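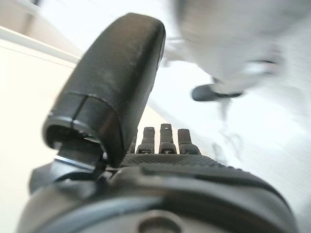
## The potters of Troluddale left us their fingers

The finds store at Ritcombe is a former dairy, and it still has the cold floor of a dairy. When I visited in June, the woman who leads the Troluddale excavation was waiting for me with a kettle and a tray of broken clay. She asked me not to print her name, because the landowner's post box is already full of letters from treasure hunters. I agreed, and she passed me the first piece before I had taken off my coat.

"Put your finger in it," she told me. "Everybody wants to, so let us do it now and then we can talk."

I put my finger in it. The hollow was made in wet clay by a potter in the late second century, and my fingertip went into it easily. I have read about Romans since I was a child with a plastic sword, and I must admit that I forgot my first question.

The site is a pottery workshop with two kilns, on a slope above the hamlet of Yeo. It was known from an old field survey, but the survey called it a lime kiln and it was left alone for decades. Two seasons of digging have given 755 pieces of pottery large enough to catalog. Of these, 140 carry some mark of a hand.

"Most are accidents," she said. "The pot is still soft and you have to move it to the drying shelf, so you take it low down, near the foot, and you leave your marks. A customer would never look there. I think the potter did not look there either."

I asked if the marks can be used to recognize one person. She was careful with her answer. In 79 of the marked pieces the ridges of the skin are clear enough to measure, and the distance between ridges says something about age, as a child's ridges are closer together. It says much less about whether the hand belonged to a man or a woman. Clay also shrinks when it dries and again when it is fired, and every kiln site has its own clay.

"We made test tiles from the clay bank at the bottom of the field," she explained. "We measured, we fired, we measured again. It was boring work and it took all winter. Without it I would not dare to tell you any age."

With it, she dares a little. Seven pieces have ridges so fine that she believes they were handled by children under the age of ten. All of them came from the same dump, beside the smaller kiln.

"People hear this and they imagine something sad," she said. "Maybe it was sad. But maybe it was a family, and the small ones carried the small pots. I carried eggs when I was five."

### One side and the other side
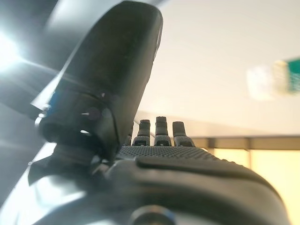
The part of her work that interested me most is about grip. A single mark on a piece of pottery can be anything, but a set of marks tells how the pot was held, and sometimes which hand held it. The trick is to find the thumb first. On the black hand it is easy, the thumb goes up on the left and the four finger tips stand together to the right of it, and on a pot foot you look for the same arrangement, one broad mark alone and then narrow ones in a row. Usually the row is not complete. The little finger often did not touch, or the piece is broken exactly where you would like it to continue.

"When I have the thumb and two fingers I am happy," she said. "When I have only two fingers I write down 'two fingers' and I go on to the next bag."

I wanted to know about left-handed potters, as I am left-handed myself. She laughed and said that every left-handed visitor asks. There is one dish from the larger kiln that was lifted with the left hand, but the right hand could have been busy with another dish, so she does not count it as evidence.

### What happens next

The project has money for one more season. The smaller kiln will be opened completely, and the charcoal from its stoke hole goes to Tesine, the laboratory which already dated the larger one. She hopes to learn if both kilns were in use together or if one replaced the other. A question about trade is also open. Gray bowls with the same rim were found at a farmstead further down the valley, but the same rim is not the same workshop, and she repeated this to me twice.

I asked what she would choose if she could find only one more thing. I expected a gold ring, or at least an inscription with the name of the potter.

"A bad pot," she said. "A very bad one, which collapsed in the kiln with others stuck to it. Then I would see how they stacked them. The spacing is what I can't understand, and I have thought about it for two years."

She then returned my piece to its bag, wrote the number again on the label because it had become faint, and went to see if the kettle had boiled.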